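Trarnen Kitchen Bench – Equipment Plan and Budget
Student project report, Tetteh Boateng
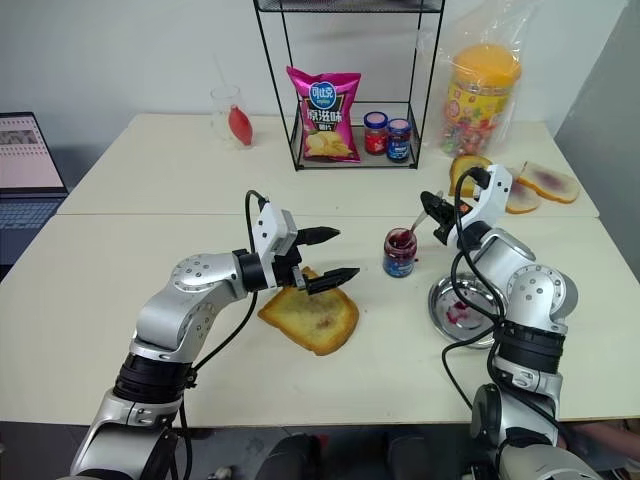 Vol. 2, page 17

2026-10-04

Bench as it stands: two white tables pushed together, both arms, toast and the jam jar in the middle. Spoon is standing in the jar and the right gripper has its fingers near the tip of it. Left gripper open over the slice. The report covers what we need to buy before the next round and what can wait.

Money first. Department gave us 3000. Quote from Clandodix for spare fingers and one wrist housing is 1712, shipping included. Baidoo quoted lower but no delivery date, so we left them out for now. Want a second quote before anyone signs.

Fingers. The black ones are pointed, fine for thin stuff, and we want a wider pair to try on bread. Buy 2 pairs, one goes in the drawer. Do not buy the soft pads yet – sizes not confirmed with the supplier.

Cables. Right now they hang off the wrist and loop over the gripper housing on the left side. Need sleeves and clips, 200 set aside for that. Probaly too much but clips always get lost.

Food and dishes. Steel dish is OK, keep it. Bread and jam come out of the consumables line, not equipment, got told off for mixing these last time. Wire rack stays on the back wall side.

Tables. Would like one long table instead of a pair. Clindmont has a used one, price not given yet. Low priority.

Still open:
– who stores the spare parts
– warranty on the wrist housing, Clandodix did not anwser
– does the table count as furniture (other budget)

Order form goes in before the end of October. Remainder after fingers, housing and cable stuff is held for repairs, not to be spent on the table unless the supervisor agrees in writing.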